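Unit 7 – Looking after the hand-held grippers
Handout, rev. 06/10/2023. Bring it to the bench, there are no spare copies.

Covers: finger pads, cable, bench surface, log. Arm-mounted version is Unit 8, don't mix the two, the screws differ.

Kit for today
Drirneck grippers, one pair per bench. Pad strip (black, roll in the drawer marked Xaba). Scraper, plastic only. Isopropyl, lint-free wipes. Hex keys. Wonia torque driver, set already, leave the dial alone please.

1. Before you touch anything
Unplug at the gripper end, then the box end. Some of you did it the other way round last time and the box sulked for the rest of the session. Note the serial number and the cycle count. Pads are inspected every 783 cycles and changed at 2,000 whatever they look like.

2. Looking at the pads
Open the jaw fully. Check the front edge first, wear nearly always starts there. Then the top edge, then round the small hole. What counts as worn:
– layers lifting or peeled back
– strips hanging loose
– threads showing
– any spot or stain you can't wipe off (log it, dont scrape at it)
One of these on either finger and you change both. Never one side only, the grip goes off centre and you'll be chasing it all afternoon.
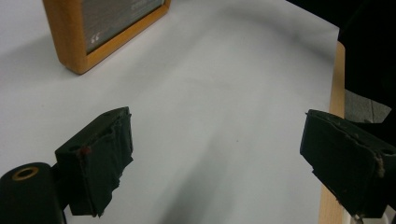
Two grippers to a bench, one in each hand. Fingers and object over a plain white surface both times.

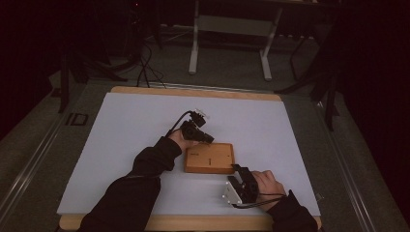 3. Changing the pads
Peel the old layers off from the tip backwards. Scraper flat to the metal. Wipe, wait, wipe again. Cut new strip 37 mm long, square ends. Press from the middle outwards so no air gets caught. Second layer goes on with the joint at the other end. Keep the hole clear! Pierce it with the punch from the inside face.

Leave it 7 minutes under the clamp. Not five. Use the time for section 4.

4. Cable
Run it through your fingers, feeling for flat spots. It should have a loose loop behind the body, enough that your wrist can turn without pulling the plug. Too tight = intermittent signal, too long = it catches on your sleeve. Check the plate screws while your there, torque driver, one click and stop.

5. Bench surface
White and plain. Paper is fine, board is better as paper lifts and ripples when you brush it. Nothing printed on it. Wipe off pad crumbs before each run or they turn up in the tracking as little dark objects. Test object in the middle, both hands able to reach it without leaning.

6. Test after refitting
Close on nothing, slowly. Pads should meet along the whole face – hold them up to the light, a gap at one end means a crooked strip. Then lift the wooden test piece, hold, put down, repeat with the other gripper. If it slips, take the strip off and start again. Don't add a third layer.

7. Log
Serial, cycle count, which pads, your initials. Old strips go in the bag with the date on, Emuvmont want them back for the wear study until the end of November.

For next time: read the Unit 8 sheet as far as the wrist joint. Bring your own pen.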